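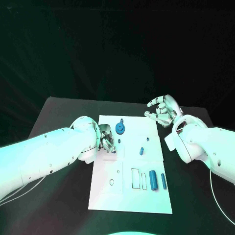 CUTSIDE SORTING BOARD FINDS A HOME, LOSES A PIECE

The parts puzzle that has divided the Cutside repair club since November now has a date with the public, or at least with whichever part of the public can be lured indoors by free coffee and a table covered in small blue objects.

The idea is simple enough to fit on a postcard. A big white sheet carries the outlines, and blue parts go where the outlines say they go. Adalberto Toledo drew up the first version at his kitchen table and gave himself an afternoon to finish it. It took 18 drafts.

"The shapes were fine," said Toledo. "My opinion of the shapes kept changing."

The club meets above the old Lévesque shoe store, up a staircase that has discouraged more new members than the annual dues. The puzzle began as a way to teach beginners to put things back where they found them, a skill the club's own tool wall suggests is still being worked on. Jayanthi Bhat, who runs the beginners' evenings, timed 20 newcomers on it over the winter. The fastest was a retired piano tuner. The slowest was Toledo's brother, who asked that his time be left out of this report and will get his wish.

Opinion on the layout has been lively. Janaka Sheikh wants bigger outlines. Gangadharan Poojary wants smaller ones, on the grounds that anybody can hit a barn. A proposal to print the name of each part beside its outline was voted down after it emerged that the members had four different names for one of them.

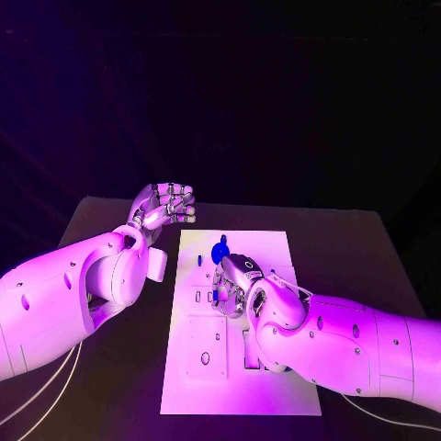

The board under purple light, with a round blue piece near the top.

The color scheme has its critics too. Blue was chosen because blue was what the club had. "It was a bargain, and now it's a style," said Bhat, who has since been asked whether the parts come in red. They do not.

Money has been the other topic. The town's hobby fund put up $696, which covered materials and left enough for a cake. The club had applied for $1,000 and had planned a better cake.

The puzzle will be set out at the spring open house, where visitors may try it between 2 and 5 p.m. Children are welcome and are expected to beat their parents. Prizes include a screwdriver set and a lamp that the club has repaired twice and now describes as experienced.

One piece has not been seen since the last beginners' evening. Sheikh suspects it went home in somebody's cuff. Poojary suspects Sheikh. Anyone who comes across a small blue part they cannot account for is asked to leave it in the club's mailbox on the ground floor, no questions asked, although Bhat admits she will probably have one or two.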